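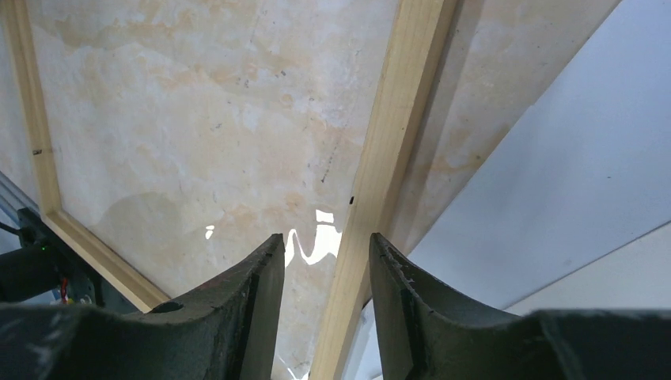
*Two robot fingers, ready to pinch!*

Cinden Robot Open Day - what you'll see, and how it works

Ever tried to pick up a pencil wearing oven mitts? Kind of hard. A robot has that problem all day long. It can't feel like you can. So come see how it manages.

The robots live in the workshop in Trondton. Doors open in September, from 10 in the morning. There are 33 spots in each group so please stay with your grown-up.

## What's a gripper?

A gripper is a robot hand. No thumb, no pinky. Ours has two fingers, dark and curvy, and they have some scuffs on them. Hands that work get scratched - look at your own knees.

The fingers do two things:

- open
- close

Sounds easy. But the robot has to stop in the right place first. Too far left, it bumps the wood. Too far right, same thing. Then squeeze - enough to hold on, not so much that somthing cracks.

There is a little camera down by the gripper too. So the robot gets a close-up view of its own fingers, like you do when you thread a needle.

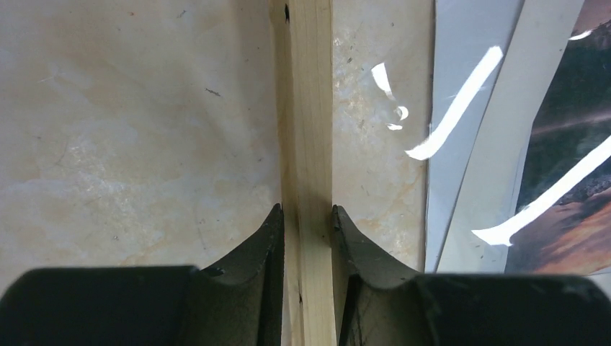

## Why wood strips?

Because they're skinny! A thin strip of pale wood is a good test. The fingers have to come in from both sides and meet it in the middle. Look for the grain, those faint lines running the long way. That's how the tree grew.

Shiny stuff is harder. Light bounces off it and makes bright white streaks, and a camera can get mixed up by those. You try it: hold a spoon under a lamp and tip it. See the bright spot move? The spoon's shape didn't change, only the shine moved. A robot has to learn that.

See-through things are tricky as well. Look through a window and you see the yard, right, not the glass. Same for a camera.
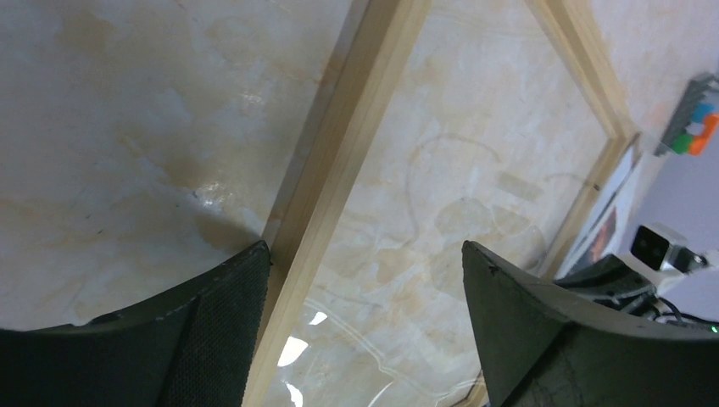

**Pellegrini Kids' Science Team**

Wood strips can make a frame, with corners and everything, and a clear sheet can lie inside it. Now the robot has more to think about. Which part is wood? Where does the clear part start? When the fingers are wide open they need room on both sides of whatever they're going to grab.

Robots practice a lot. Our practice list has 2,381 tries on it so far, and plenty of them were misses. Missing is fine. The next try is a bit different, and so on.

## Try it at home

1. Get two spoons. Those are your fingers.
2. Put a popsicle stick on the table, standing on it's long thin edge if you can.
3. Pick it up with only the spoons.
4. Now close one eye and do it again - harder?

Stay behind the yellow line on the day, hands in pockets when the arm is moving. Questions go in the box by the door, we answer 16 of them at the end.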